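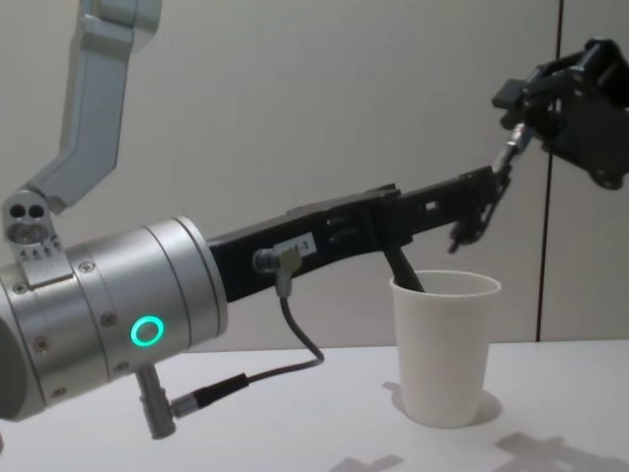 Page last changed: May, 16:20

Cups again. I said last time that I would stop fussing over them, and then the new sleeve from Laskowska arrived and I was back at it before I had finished my coffee, so these are the notes while I still remember what I was thinking.

The white paper cups are the ones to keep using, I'm fairly sure of that now. The old Mimard ones had a lovely stiff rim but the bottoms were uneven, and on a smooth tabletop they would turn a little every time anything brushed the inside wall. You could put a penny in the bottom and they'd sit better, but then you have a cup with a penny in it, and everybody who borrows one asks why (or takes the penny). The Laskowska cups are softer at the lip and stand flatter. I pressed the side of one with my thumb until it creased, and the crease stays, so please throw those out and don't slip them back into the sleeve, however good they look from the other side!

We have 200 in the box, in sleeves of 20. The box number is 1343, written on the lid in my terrible handwriting, and it lives on the shelf under the Vudotside tape. I opened one sleeve only. Please finish it before starting the next.

Tabletop: wiped down with plain water and a dry cloth after. The Plilleo spray leaves a film that I can feel with a fingertip, and the cups slide on it like pucks, so I've moved that bottle over to the sink where it can do some good.

Still to do: try a cup with a spoonful of rice in it, and find out whether the larger size comes in plain white too.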